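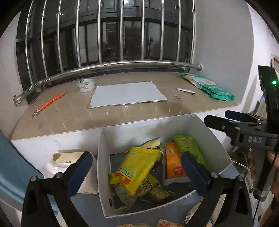
The snack box, with the big yellow bag on top of the pile.

Snack Box Season at Hollis House

Every June our floor at Hollis House puts out a shared snack box, and every June I get far too excited about it. Everyone brings something they love (or something they've never tried and want company for), it all goes into one white cardboard box with the lid open, and people help themselves whenever they walk past. I've been keeping this little page going for 3 years now, and this may be my favorite box yet. The colors alone!

I love a good jumble. The big yellow bag with the green and red printing gets my eye every single time, and then there's that bright green one leaning against the side like it's waiting for a bus. My rule is that I have to take whatever my hand lands on first. It has led me to some very strange dried fruit and to the best sesame crackers of my life.

The orange package with the round red emblem is the one I'd go for if I were allowed to pick. I'm a sucker for orange packaging and always have been. When I was a kid I chose cereal that way, too.

A divider in a snack box is such a simple thing and it makes me so happy. Packets in one part, odds and ends in the other, and you can still reach everything without tipping it all out.

The countertop by the window is the speckled beige one that long-time readers will know from the soup swap page. It's still my favorite spot on the whole floor, especially at 3 in the afternoon, when everybody starts drifting in for something to nibble.

Graham Lambert keeps the sign-up list going, and this time it got to 42 names, which is a record for us! He has also been campaigning for a chocolate-only box in the winter. I'm on the fence. Half the fun for me is reaching for something sweet and coming back with chili peanuts.

If you're on the floor and want in on the next one, add your name to Graham's list on the fridge. One packet each is plenty, two if they're small. Salty things go fastest, and we can always use more crackers.

More galleries: Soup Swap, Jallach Street Picnic, Seven Kinds of Dumplings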